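Buscar en el repositorio Buscar Búsqueda avanzada

Memoria final de proyecto de máster
Planificación de movimientos coordinados para una plataforma de dos brazos en tareas de sobremesa
Tutor: Halvard Sandberg
Última actualización: Aug 16, 2019

Resumen

La presente memoria describe el diseño, la implementación y la evaluación de Mugo, un planificador de movimientos para manipulación con dos brazos. El programa recibe una descripción geométrica de la mesa de trabajo, selecciona el brazo que debe ejecutar cada acción y genera trayectorias libres de colisión para ambos. El trabajo se desarrolló en el laboratorio de robótica de Cumholm sobre el entorno de control Onier, cuya interfaz de bajo nivel no fue modificada.

1. Antecedentes y objetivos

El planificador anterior del laboratorio trataba los dos brazos como sistemas independientes y bloqueaba uno mientras se movía el otro. El procedimiento era seguro, pero alargaba la ejecución y dejaba sin resolver las tareas en las que un brazo sujeta y el otro coloca. Se fijaron como objetivos la planificación en un espacio articular conjunto, la asignación automática de brazo y la obtención de un registro completo de cada fallo. Quedó fuera del alcance del proyecto la manipulación de objetos deformables.

2. Arquitectura del sistema

Mugo se divide en cuatro módulos que se comunican mediante mensajes. El módulo de escena mantiene un modelo de obstáculos formado por primitivas y mallas simplificadas. El módulo de asignación calcula, para cada objeto, el coste de alcance de los dos brazos y descarta las posturas próximas a los límites articulares. El módulo de planificación emplea un árbol aleatorio bidireccional con un máximo de 3,000 nodos por consulta; superado ese límite, la consulta se devuelve como no resuelta y se anota el motivo. Por último, el módulo de ejecución convierte la trayectoria en consignas temporizadas y supervisa la desviación respecto a lo previsto.

La mayor dificultad se encontró en el modelo de escena. Los objetos con partes finas y salientes, como los colgadores de tazas, se representaban en un principio mediante su envolvente convexa, lo que cerraba el espacio entre las clavijas e impedía planificar cualquier aproximación a ellas. Se sustituyó la envolvente por una descomposición en cilindros. 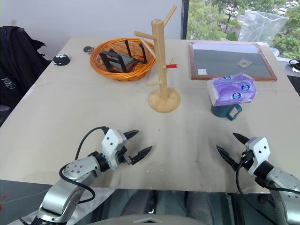 La descomposición aumentó el número de comprobaciones de colisión por nodo, de modo que fue necesario ordenar los pares de cuerpos según su distancia en la iteración anterior. Con esta ordenación, el tiempo medio de consulta quedó en 268 milisegundos, valor que se consideró aceptable para el ciclo de trabajo del laboratorio.

3. Evaluación

Se generaron 1,219 consultas en simulación, con posiciones iniciales y finales muestreadas sobre la superficie de la mesa. De ellas, 146 no obtuvieron solución. La revisión de los registros atribuyó la mayor parte a posiciones finales situadas en el borde del espacio alcanzable y el resto a configuraciones en las que los antebrazos se cruzaban. Las pruebas con la plataforma física tuvieron carácter cualitativo y se limitaron a comprobar que las trayectorias se transferían sin ajustes a Onier.

La visualización de trayectorias se realizó con Gudance, herramienta interna que permite reproducir una consulta nodo a nodo. Durante las pruebas se detectó que Gudance interpolaba las muñecas por el camino más largo al cruzar el valor de 180 grados. El defecto afectaba únicamente a la representación y se corrigió en la misma rama de desarrollo.

4. Limitaciones y trabajo pendiente

El modelo de escena no incluye los cables de los brazos, que se tienen en cuenta mediante un margen fijo alrededor de cada eslabón. Dicho margen resulta excesivo cuando las pinzas trabajan próximas entre sí. Tampoco se actualiza el modelo durante la ejecución: si un objeto se desplaza, debe lanzarse una consulta nueva. Se propone incorporar la actualización continua a partir de la cámara y repetir la evaluación con el mismo conjunto de consultas, que se conserva junto al código.

Comentarios de los lectores (3)

rocio_m: ¿La descomposición en cilindros se hace a mano o hay un script? En el apartado 2 no queda claro.

Autor: A mano para cada objeto. El script existe, pero da cilindros duplicados en las uniones.

jtelleria: El enlace al conjunto de consultas me pide contraseña.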